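Home | Riders | Drivers | Lost & Found | Contact

Filed under: Driver Handbook, Left-Behind Items

Section 12. When a rider leaves something in your car

Sooner or later it happens to every driver at Randville Cars. You drop off a family at the station, wave goodbye, and a mile down the road you hear something rolling around in the trunk. Please don't worry, and please don't feel you've done anything wrong! The steps in this section will get the item logged in the Zeltby app and back to its owner with as little fuss as possible.

Before you start, pull over somewhere safe and put the app on Break, so a new trip doesn't land on you halfway through.

1. Open the Zeltby app and tap Trips, then Recent. Your last 12 trips are listed, newest on top.

2. Tap the trip you think the item belongs to. If you can't tell (and on a busy Monday morning that's no surprise), tap Not Sure and let the desk work it out.

3. Tap Report Item. Choose the closest type from the list, such as Bag, Phone, Keys or Clothing, and add a few plain words about it. "Blue suitcase, broken wheel" is plenty.

4. Tap Send. You'll hear two short beeps and a claim number will appear. Write it on one of the paper tags from your glove box and tie the tag to the item.

Note: If no claim number appears, you're probably out of signal. The report is saved on your phone and goes out by itself once you're back in range, so there's no need to type it all again.

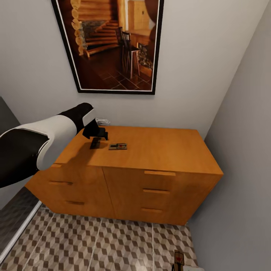
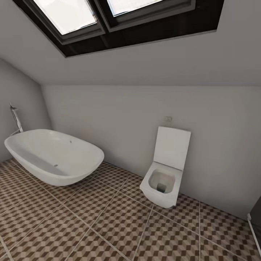
Indoor views: a cabinet top with a mousetrap (first), a skylight in a sloped ceiling (second).

5. Bring the item to the Hendricks Street desk at the end of your shift. Dial 422 at the side door after 6 p.m. and someone will come down and let you in.

6. Wait for the desk to scan the tag. Your screen should change from Holding to Handed In. If it still says Holding when you're ready to leave, ask them to scan it once more.

Caution: Never open a closed bag to look for a name, however kindly you mean it. The desk opens bags with 2 people present, and that protects you as much as the rider.

Caution: Don't arrange to meet a rider on your own. If one calls you directly, give them the claim number and ask them to ring the desk.

Returning an item by car

Riders who live in the Davby area can ask for a drop-off. The offer shows up under Extras, and you're free to turn it down. Trips of up to 80 minutes, there and back, are paid at the normal waiting rate. For anything longer, call the desk before you accept.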